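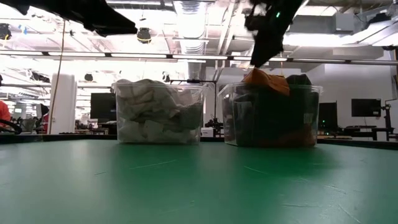 Sorting laundry into lights and darks with two clear bins

Step 1. Get two bins the same size

Quick one this time, I have a load going and a meeting at four. People keep asking how I stopped turning my towels gray, and the answer is boring. Two clear plastic bins, side by side, one for whites and light stuff, one for darks and the strong colors. Done before anything gets near the washer.

Clear matters more than you'd think. With the old canvas hampers I'd find a black sock at the bottom of the whites after the wash. Now I can look through the side and catch it. Not always, but mostly.

Same size because otherwise the big one gets everything. We tried a tall one and a squat one for a month. The squat one was always overflowing and everyone just threw the rest in the tall one. So, matching. Straight walls if you can find them, they waste less shelf space. A bit of a rim at the top is good for carrying.

No lids. Lids get stuff piled on top of them.

What you need

Two clear bins
A table, or a counter, anything flat at waist height
Masking tape and a marker
A small bowl or jar for pocket junk
A stain stick (I use whatever's cheap)
A mesh bag for socks, optional

Step 2. Put them on a table, leave a gap

Off the floor. My back thanked me. Any table is fine so long as you can reach both bins without leaning. Push them toward the back so you've got clear table in front for turning shirts right side out, checking pockets and so on.

Leave a little gap between them. Pushed tight together, sleeves hang over from one into the other and then you pull out a white towel and half the dark pile comes with it. A hand's width is plenty.

Whites on the left, darks on the right. Doesn't matter which really, but pick one and NEVER swap. After a couple weeks your hands just know. Put tape labels on if there are kids or roommates involved. Ours say LIGHT and DARK in marker, nothing fancy.

Step 3. Pull out the obvious stuff first

Dump the whole pile on the table if there's room, next to it if not. Don't think, just grab. Black shirts, black pants, charcoal anything, goes right. White towels, rags, undershirts, left. Go fast. The obvious things are most of the pile and they take two minutes if you don't stop to fold.

Do not fold at this point. I used to fold dirty laundry, I don't know why. Crumpled is fine. It's going in the wash.

Pick things up by a corner and give them a shake over the table before they go in. Tissues, coins, the other sock. Eliécer Benavides (my brother in law, does laundry for a 4 person house plus two dogs) shakes everything outside first, on account of the dog hair. If you've got pets do that.

Step 4. Decide about the grays

Pale gray goes with the whites. Dark gray goes with the darks. Middle gray is where people get stuck, and my rule is: hold it against a white towel. If it looks dirty next to the towel, darks. If it just looks soft, lights.

Old white rags that have already gone gray, put them in with the lights, they're past saving and they don't bleed. If you want them whiter do them on their own, hot, with oxygen powder. I don't bother.

Light pastels, the baby blue, pale yellow sort of thing. Lights, if they've been washed lots of times. Darks if new.

Step 5. Bright colors go on top of the darks

Orange, red, brown, bright green. I don't keep a third bin. No room, and a third bin takes forever to fill. So the brights live with the darks.

But lay the new ones on top, loose, so you can see them. An orange cloth sitting on a heap of black is hard to miss when you come to load. Then you make the call right there: wash it with the darks, or hold it back and do it by itself the first couple times. If it's at the bottom you'll forget and in it goes.

Orange and rust are bad bleeders in my experience. I had a set of orange kitchen cloths from the Bamura market that ran for five washes. Five! They're fine now and they go in with everything dark.

To test a new one: wet a corner, press it hard on a white paper towel, count to 21. Color on the paper, wash it alone. No color, go ahead. (Why 21? My aunt Socorro Arboleda taught me and that's the number she used. Works.)

Step 6. Pockets, zippers, stains

Do this as each thing goes in, not later. You won't do it later.

Pockets: everything into the bowl. Lip balm is the worst one. A single lip balm in a warm dryer will wreck a whole load, little oily spots all over, and they don't come out unless you catch them wet with dish soap.

Zippers: up. Open zippers chew up towels and tshirts.

Buttons: undo them, at least on shirts. They pop off less.

Stains: hit them with the stick and drape that item over the back edge of the bin so it stays seperate and you remember it. I do this with kitchen cloths constantly. Grease wants dish soap, blood wants cold water, tomato wants cold water first and then dish soap. Coffee comes out of most things if you don't dry it.

Inside out: jeans, anything printed, black tshirts you care about. Saves the fronts from rubbing pale.

Step 7. Stop when it's full

Bin full = load. That's the whole system really. Mine hold right at what the washer takes if I don't stomp them down. When the soft stuff starts pushing up over the rim, go wash it.

Check yours before you trust it. Fill the bin, tip it in the washer, see how high it sits. You want space to put your hand in on top, palm down. If you can't, the bin's too big for your machine and you need to stop lower. Put a line of masking tape on the outside at the right height. Easy to see through clear plastic.

Towels are the trap. A full bin of towels looks like a full bin of shirts but soaks up way more water and gets heavy. I stop a few inches short for towels. Or split them over two loads when my machine starts thumping.

Step 8. Wash

Lights: warm, regular cycle. Towels and rags can go hot if there's nothing delicate in there. Skip softener on towels, it makes them bad at being towels. Half a cup of white vinegar in the rinse if they smell musty.

Darks: cold, always. Shorter cycle if they're only worn, not dirty. Less detergent than the cap says. Too much leaves white streaks on black fabric and then you're washing it again.

Wipe the bin out while the load's running, damp cloth, ten seconds. Clear plastic shows lint and it gets grim otherwise, especially the dark one. Let it dry before you put anything back.

Dry them apart too. Towels throw lint and black shirts pick it all up. If you only have time for one dryer load do the towels and hang the darks.

Small apartments

No table? Top of the dryer. Or a shelf. I had mine on a Kunberg shelf in the old place on Mosquera, one bin above the other, lights on top. Worked okay but you can't see into the top one as well, and you end up sorting on the bed. Side by side is better if there's any way.

If you use a laundromat, the bins double as carriers but they get heavy fast. Put a bag liner in each and just lift the bags out. Two different color bags obviously.

Questions I got last time

Can I use baskets with holes? Sure. You lose the see-through thing and socks poke out. Fine though.

What about delicates? Mesh bag, hung on a hook next to the table. They never go in the bins. Bras especially, the hooks catch on everything.

Sheets? Too big. Straight from bed to washer.

Gym clothes. Don't let wet ones sit in a plastic bin, there's no air. Hang them over something till they're dry, then sort. Same with dish rags and washcloths. I learned that one in February with the window shut and it was not nice.

How often do you sort? Every night, takes a minute. Doing it all at once is when it gets horrible.

My white towels are already gray, can I fix them? Some. Soak overnight in hot water and oxygen powder, then wash hot, no softener. Might need it twice. And check how much detergent you use, a lot of gray is just leftover soap and hard water.

Do I really need to sort if I wash cold? Less than people used to. Cold is gentle and most old clothes have stopped bleeding. But lint is still lint, and I wear a lot of black.

Will update the stain part when I get a minute, I want to add ink and grass. Dryer's buzzing.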